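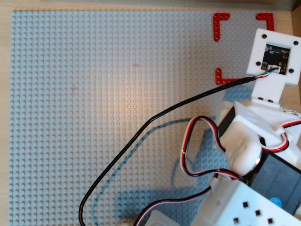 ### 3.2 Work surface and target

The arm was built over one winter in the Zidell shared workshop, with most of the white parts printed on site. We wanted a work surface that other builders could copy without measuring tools, so we used a light gray LEGO baseplate on a wooden tabletop. Red L-shaped pieces mark the corners of a square target area (Figure 2). Positions are given in studs from the nearest corner.

**Figure 2.** The arm over the baseplate, with the sensor board held in its printed mount by four screws.

The cable from the board hangs free - an earlier clip, designed by Vasco Nogueira, pulled on the connector when the base turned. We ran 478 placements with the free cable and discarded 5 in which it touched a corner piece. The remaining trials are used in Section 4. Servo offsets were reset each Saturday, before the first run.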